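Side Two, Track One

The thing about the Grira Quartet, and Valentin Ilie would tell you this whether you had asked or not, is that they never once played "Ferry Lights" at the right speed. Too slow in the studio, so slow you could go and make toast between the piano chords. Much too fast on the live album, where the drummer sounds as if he's left something in the oven. And then there was the third one, the Wednesday one, which existed on a single reel of tape, and which Valentin was at last going to hear.

He had the reel on the seat beside him on the bus. He kept a hand on it round the corners.

It had come to him from old Czerwiński, who played bass with the quartet for eight months and then went off to tune pianos for a living. Czerwiński had given up his flat in July and was handing out his things to anyone who'd carry them down the stairs. A lamp went to the woman opposite. Valentin got the tape, in a biscuit tin, with a bit of masking tape on the lid that said GUSER, LATE SET, DON'T LEND.

"I'm not lending it," Czerwiński said. "I'm giving it to you. It doesn't say anything about that."

"Is it any good?"

"I was the bass player. I could only hear the bass player."

The Guser was a club under a carpet shop, long gone now, with a low ceiling and a piano whose top octave nobody trusted. Everything recorded there has the same sound, a sort of warm thump, like somebody beating a cushion next door. Valentin loved that sound. He had eleven records made in that room and could tell you which nights it had been raining, from the coats. (Wet coats soak up the cymbals! He would swear to it.)

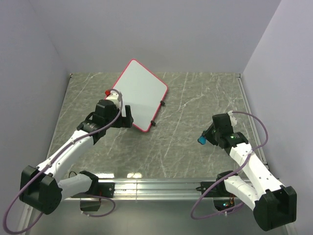 The Machine

His niece Ana had the only working tape machine he knew of, up on the second floor, where she did transfers for radio stations and for people who had found their grandfathers singing. She looked at the tin, and then at him in his good jacket.

"You dressed up for it," she said.

"It's a concert."

She threaded the tape by hand, very gently, and wound it forward and back before she'd let it play. Valentin sat down, stood up, and sat down again in the other chair, which was nearer the left speaker. He wanted to be on the piano side.

First there was hiss, lovely thick hiss, and then a glass being put down. A man laughed. Somebody said a word that might have been "Thursday" or might have been "thirsty". And then the bass came in alone, four notes going down and one coming up, and Valentin grabbed the arm of the chair, because it was the right speed.

It was so plainly the right speed! He could not think how they'd ever missed it. It was the speed of a person walking home who would quite like the walk to be longer. The piano waited through the whole of the first chorus, eight bars, then another eight, and when it did come in it played the tune with one finger, the way a child does, and let each note ring until the cushion-thump of the room had swallowed it up.

"That's Czerwiński?" said Ana. "The one with the bicycle clips?"

"Ssh. Yes. Listen to him, though."

He had always thought of Czerwiński as the steady one, the plank everybody else walked on. But on this tape the bass kept wandering off the path. It leaned on a note until it went sour, and then, just as you were starting to worry, the piano would slide a chord underneath and the sour note was suddenly the sweetest thing in the room. They did it again and again. You could hear a woman in the audience catch on -- she started saying "oh" each time, very quietly, half a beat early.

The saxophone never came in at all. Valentin kept waiting for it. Three choruses, four, and still only the two of them, with the drummer stirring his brushes in the background like soup. At the end there was a gap, and then applause from what sounded like a very small crowd making as much noise as it could.

Ana let the tape run on. There was a scrape of chairs, and a voice close to the microphone said, "Where's he got to, then?" and another voice said, "Still parking."

Valentin laughed until he had to take his glasses off.

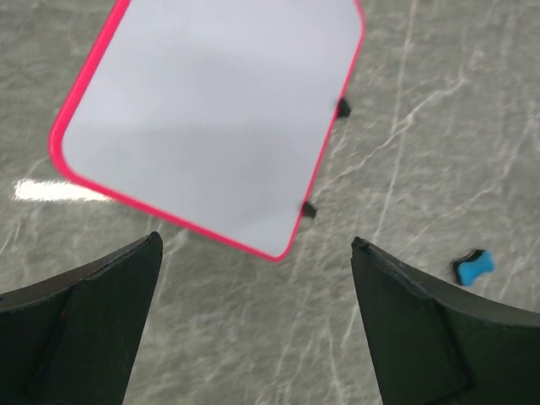
The Telephone Call

He rang Czerwiński from the landing.

"He was parking the van," said Valentin.

"Who was?"

"Your saxophone player! That's why it's only the two of you. You played the whole of it without him because he couldn't find a space."

There was a long silence on the line, with a kettle coming up behind it.

"I thought he was sulking," said Czerwiński. "All these years. We'd had words about the money and I thought he was stood at the back with his arms folded, so I played it at him. Every note of that was at him."

"Well, he was out by the Droreo bakery, going round the block."

"Good grief."

"It's the best thing any of you ever did."

"Is it?" The kettle clicked off. "What speed did we take it?"

Valentin hummed it for him, four down and one up, tapping it out on the banister. He heard Czerwiński put down whatever he was holding. Then, a little flat and with a good deal of breath in it, the bass line came back up the telephone, and Valentin stayed where he was and did the piano part, one finger, all the way through to the end of the second chorus. Ana had opened the door to listen. She had her coat on, and she didn't go anywhere.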